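Speaker notes, Brarnstead community cinema evening, Wed 21 June
Talk before the screening of "Kokkinos", 20 minutes

Start slowly. Thank the cinema for the invitation and say my name clearly. Say that Styliani Katsaros, the director, cannot come tonight but she will answer written questions after.

First point: what the film is. It follows Ivo, who left the village of Sarbridge as a daughter and came back as a son. The word "transition" is said only once in the whole film. Styliani wanted that we see a family at the table, with soup and arguments, and I think she was right.

Second point: the money. We had no large fund. The film was paid by 512 people, most of them gave a small sum. Pause here and look if any of them are in the room. (In November there were three in the front row and I did not greet them. I was ashamed for a week.)

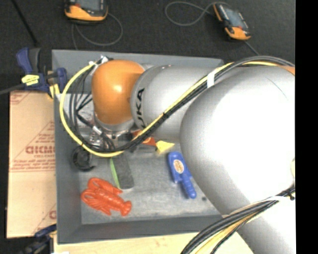 KUKA robot arm with its cables.

Third point: the licence. Schools and libraries ask me often, so say it simply. A group can book the film for one evening, or keep it for a year. The price depends on the number of seats. Rimantas Avotiņš has the forms at the table near the door. Do not read the prices aloud, it takes too long and people stop listening.

Fourth point: language. Our subtitles were corrected two times. In the first version Ivo was "she" in the childhood part. Ivo asked us to change this, and we changed it. If somebody asks why, give this answer and do not make it longer.

Before the lights go down: the film has one loud quarrel between the brothers, near the middle. Tell people they can go out and come in again.

Questions: take four, maximum five. Repeat each one in the microphone.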